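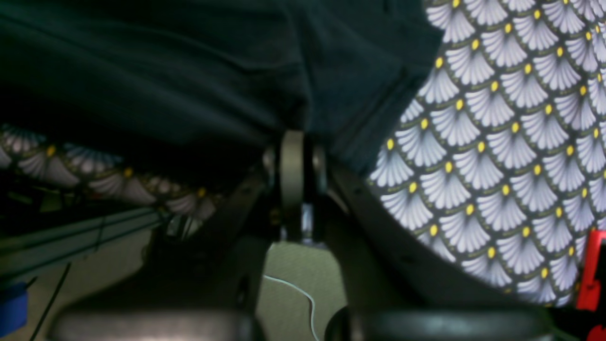
Fold it face in and the print will outlast the cloth, wrote one reader from Otville after our last piece on storing household textiles, and the letter went on to ask why the advice is so seldom printed on the packet. The short answer is that care labels deal with washing. What happens to a length of patterned cotton in the eleven months it spends on a shelf is left to the owner.

Printed fabrics with a dark ground are the hardest case. A scale or fan repeat, with pale shapes set in staggered rows on a near-black base, shows every fault in handling. Dust reads as grey on the dark areas. A crease that has been pressed under weight leaves a light line where the colour has rubbed off the raised threads, and the line crosses the rows at an angle the eye picks up at once. Small accents in yellow are less of a problem, as the surrounding contrast hides minor wear.

The damage is mechanical. In most cheaper prints the pigment sits on top of the yarn, held by a binder. Folding bends the binder, and repeated folding in the same place cracks it. Plain dark cloth, dyed through, has no such layer and can be folded with far less care. It follows that the two should be treated differently even when they share a cupboard.

The Dauda method, named after the small workshop that set it down in a leaflet, keeps them together on purpose. The plain cloth is laid over the printed one and the pair are folded loosely as a unit. The plain layer takes the friction and pads the bend, so that the radius of each fold is larger. The leaflet asks for no fold tighter than the thickness of a thumb. It also asks that the fold lines be moved each time the cloth is put away, which is the step most people skip.

Rolling is the usual alternative. It works well for narrow pieces and badly for anything wider than the shelf. A roll stored on end will slump, and the lower edge takes the load. Jasus, which sells cardboard cores for the purpose, lists its longest at 211 centimetres, and few homes have a place to lay one flat. Anyone without such a place is better off folding.

Weight matters more than size. A printed cotton of 300 grams per square metre will hold its own shape in a loose fold and spring back when shaken out. Thinner cloth collapses under itself and should go at the top of the pile. Bitumetti makes a slatted shelf insert, 38 centimetres deep, that lets air pass beneath the bottom layer. A sheet of clean card with a few holes does much the same job.

Before anything is put away it should be shaken, brushed along the grain with a soft brush and left over a rail for an hour. Check the selvedge, where loose threads catch first. Do not iron immediately before storage, as warm cloth sets its folds as it cools. Ironing is for the day it comes out, from the reverse side, at the lowest heat that moves the crease.

Curved covers, such as those made for bolsters and seat pads, need a filler if they are to be kept off the furniture for long. Acid-free tissue is the standard choice. Old pillowcases, washed without softener, are a sound substitute and cost nothing. Fill to just under the finished shape and leave the opening unfastened.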